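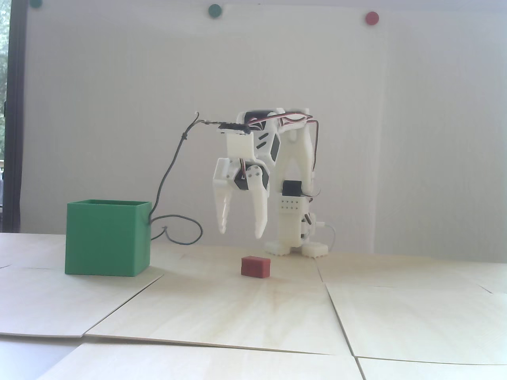 Recogida de demostraciones (aprendizaje por imitación)

La recogida de demostraciones es el procedimiento por el cual se obtienen ejemplos de una tarea de manipulación para entrenar un sistema de control. Cada ejemplo, denominado episodio, reúne la secuencia de posiciones articulares del brazo, las imágenes sincronizadas y una indicación verbal de la tarea.

Método

En la modalidad más extendida, una persona dirige el brazo a distancia y el sistema registra sus movimientos. Son habituales los brazos de sobremesa impresos en 3D y accionados por servomotores, con una pinza de dos dedos. Las tareas iniciales suelen ser sencillas - por ejemplo, depositar un bloque rojo en una caja verde abierta - y se repiten variando la posición de partida del objeto.

Conjunto Kerach

El conjunto Kerach, elaborado por el laboratorio Borkier, consta de 251 episodios de una sola tarea. Los primeros 90 se grabaron con la caja en posición fija; en los 90 siguientes se desplazó entre un episodio y otro. El resto incluye intentos fallidos con corrección posterior, anotados mediante la herramienta Skumau. La ampliación prevista alcanzará los 2000 episodios.

Limitaciones

Los modelos entrenados con un único puesto de trabajo tienden a depender de la iluminación y del fondo. El protocolo Tawfik recomienda por ello reservar para la evaluación posiciones ausentes del entrenamiento.

Véase también: Teleoperación; Clonación de comportamiento; Pinza robótica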